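Storage Zones for a Shared Practice Kitchen
Project report, Housing and Interior Studies
Author: Telma Urrutia
Submitted 2021-10-25

1. Purpose

The practice kitchen in the Ojeda building is used by two course groups and by the children's play program. Real cookware and play food are kept in the same cabinets. At the start of the term there was no fixed place for most items, and each group put things back where it found room. The project set out to define storage zones, label them, and test whether users who had not been told the plan could return items to the right zone.

The test did not cover cleaning, food safety or the contents of the refrigerator.

2. Starting condition

The kitchen has one run of base cabinets, a wall shelf and a rolling cart. The cabinets are the Lirken type with fixed shelves, so shelf height could not be changed. Before sorting, bowls were split between two cabinets and the cart, and the play food was in a drawer with the dish towels. Small pieces had fallen behind the drawer and had to be taken out from below.

An inventory was made by hand. Items without an agreed owner were left out of the test and put in a box under the sink.

3. Zone plan

The plan uses three zones.

Zone A, cooking: pots, pans, colanders, small appliances. Base cabinets, lower shelf.
Zone B, serving: plates, bowls, mugs, cups. Wall shelf.
Zone C, play: all play food and play packages. Rolling cart, both trays.

The first draft had a fourth zone for condiments. It was dropped after the inventory, when it was found that the kitchen keeps no condiments of its own between classes. Condiment bottles that belong to the play set go in Zone C with the rest of the set.

Labels were printed on Clirkov shelf tape in black capitals. Tape was placed on the shelf edge and not on the cabinet door, because the doors are often left open during class and the label is then out of view.

4. Method

A set of 27 items was drawn from the inventory. Items were taken out of storage and placed on the table in mixed order. Each participant was asked to return every item to a zone, working alone and without help. The labels were visible. Time was taken from the first item picked up to the last item put down. An item counted as an error if it ended in the wrong zone, even if it was on the right shelf height or next to a similar item.

Participants came from the other course section. None had seen the zone plan. The round was done once with the old labels and once with the new ones, with 2 days between.

5. Observations

Most errors came from a small number of item types. Large appliances were placed correctly in every round.

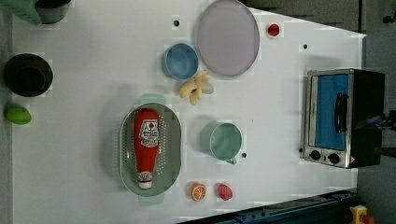
Sorting by use is easy to state and harder to apply when items of different kinds are set out together. Participants tended to treat a container and its contents as one item. The ketchup bottle lying in the green colander is typical of this problem: the colander belongs in Zone A, and the bottle, when it is part of the play set, belongs in Zone C. Under the old labels, such pairs were usually carried to one shelf together. The instruction sheet was changed to read "Empty every container before you start."

Color was a second source of error. Several participants grouped by color first and read the labels afterward. The plates and bowls were not affected, as their shape was enough to identify them.

With the old labels, the slowest round ended with 3 items still on the table. With the new labels, all items were put away in every round.

6. Limits

The same participants did both rounds, so part of the gain may be practice. The item set was also the same. A second group should be tested with the new labels only. The cart was moved closer to the table between rounds by another class, which shortened the walk to Zone C and makes the times hard to compare. For this reason the times are not reported.

7. Recommendations

Keep three zones. Add a shallow Bistska tray to the top of the cart for the smallest play pieces. Replace the shelf tape at the end of each term. The box under the sink still holds 28 items without an owner, and these should be claimed or removed before the next inventory.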